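Garment handling from hand-held demonstrations
Progress report to the Kallura Fund, second reporting period
Prepared by Rostyslav Levchenko, Novport site
Submitted 14th November

1. Where the project stands

The grant pays for one question: can a two-armed robot learn to spread and fold ordinary clothes from demonstrations that people record with hand-held grippers, without anyone driving the robot itself? In the first period we built the recording setup and agreed on the task list. In this period we recorded most of the demonstrations, trained the first full policies and ran them on the robot.

The recording target was 2000 demonstrations. We have 1745 that passed review. The remainder will be done in December, and most of them will be of one kind, for reasons given in section 4.

Spending is in line with the plan. The one change is that money set aside for a second set of garments went to replacement finger pads, which wear faster on cotton than we had assumed. Fahy, our program contact, approved this by email.

2. How the demonstrations are recorded

A person holds one gripper in each hand and works on the garment at a table. Each gripper carries its own camera, and a further camera is worn on the head. The position of each gripper and the opening of its fingers are logged along with the video. Later the same motions are replayed in simulation to check that the robot's arms could reach them, and any recording that fails this check is dropped.

Operators start from a garment dropped on the table from a set height. They get one attempt. If the cloth slips out of the fingers they are told to pick it up again and carry on, and the recording is kept. In the first period we threw these out. We now think that was a mistake, and the results below bear on it.

The garment set has 16 items: T-shirts, two pairs of shorts, towels and pillowcases. Blue T-shirts are used more than anything else, partly for contrast against light covers and partly because we had bought several of them before the list was final.

Two kinds of grasp make up most of the work on shirts. One is an edge grasp on a shirt that is already lying open. The other is a grasp on bunched cloth with both grippers, where the material has to be pulled out before anything else can be done. 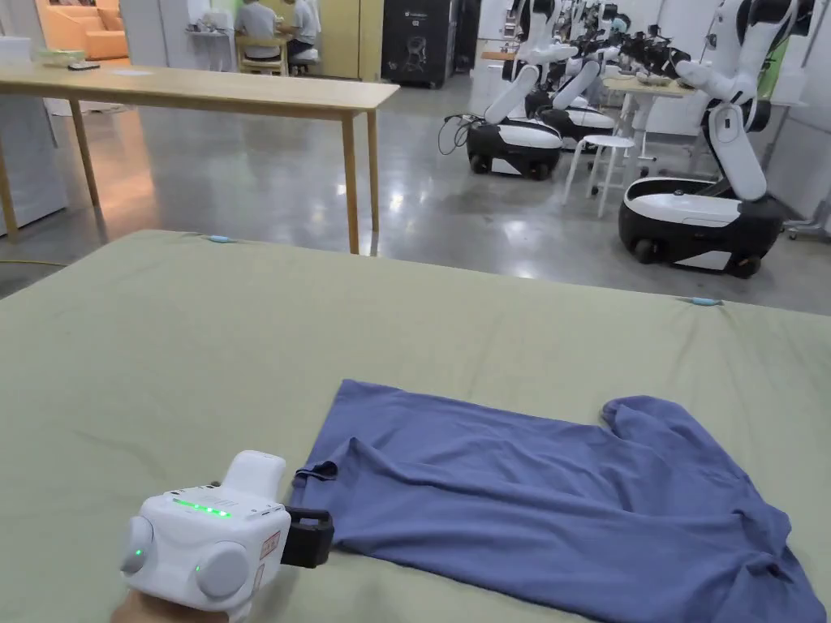
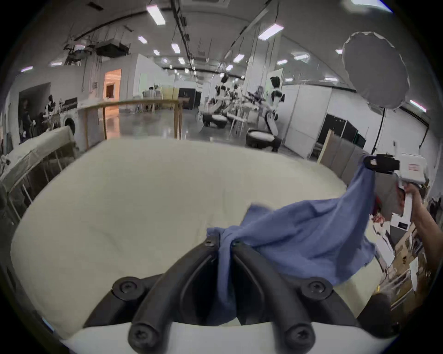
Edge grasp on a spread T-shirt, and blue cloth held between two grippers.

Recording speed has improved. New operators need a morning of practice before their recordings pass review at a useful rate. The most common fault is closing the fingers too deep, so that both layers of the shirt are taken when only the top one was wanted. The second is moving the hands too fast for the tracking, which shows up as jumps in the logged path. We wrote a short guide covering both, and the share of rejected recordings has dropped enough that we no longer need a second reviewer on every batch.

3. Results so far

We trained three policies on the same network and the same settings. The first used 900 demonstrations, all of them clean, meaning no dropped cloth. The second used the same number but mixed clean recordings with ones where the operator lost the cloth and recovered. The third used everything available at the time.

On towels and pillowcases the three are hard to tell apart. A towel has no sleeves and looks much the same from either side, and even the smallest training set covers it well.

On T-shirts the mixed policy does clearly better than the clean one. The clean policy often gets the first grasp right, but if the cloth slips it continues the motion with empty fingers and ends up folding nothing. The mixed policy usually goes back for the edge. It does this slowly and sometimes tries the same spot several times, but it does go back. The third policy behaves like the mixed one with fewer repeated tries.

Shorts are still poor with all three. The policies confuse the leg opening with the waist, and the fold that follows is wrong even when every grasp holds.

We also tested what happens when the table cover changes. A policy trained on one cover color lost a good part of its performance on another, mainly through bad first grasps. Recording on more than one cover brought nearly all of it back. This costs us only the time to change the cover, so it is now done at the start of each session.

4. Problems

Finger pads. Mentioned above. The pads lose grip gradually and the operators adapt without noticing, so the recordings show harder squeezing over time. We now change the pads on a fixed schedule.

Twisted cloth. When the two grippers pull on bunched material, the cloth can twist between them. People deal with this by turning one wrist. The robot's wrist has less range in that direction, and many of these recordings failed the reach check. As a result the data is thin exactly where the task is hard. The remaining recordings will mostly cover this case, with operators told to lay the cloth down and regrasp if it twists – slower, but something the arms can do.

Clock drift. For a short stretch the head camera and the grippers were out of step by a few video frames. The affected recordings were found and corrected. They are included in the total above.

Renden side. The Renden group was due to run our policies on their own arms during this period. Their mounting plates arrived late and the runs have not started. We have sent them the trained weights and a set of test garments so that nothing further is needed from us.

5. Next steps

The rest of the recordings come first, then a fresh training run on the full set. After that we will repeat the shirt tests with garments left out of training, which the proposal promised and we have only done informally.

For shorts we plan to try marking the waist by hand in a small share of the recordings, to see whether the policy picks it up. If it does not help we would like to drop shorts from the final evaluation and use the time on long-sleeved shirts. We would ask for your view on this before the next report, as it changes the task list in the agreement.

No change to the budget or to the end date is requested.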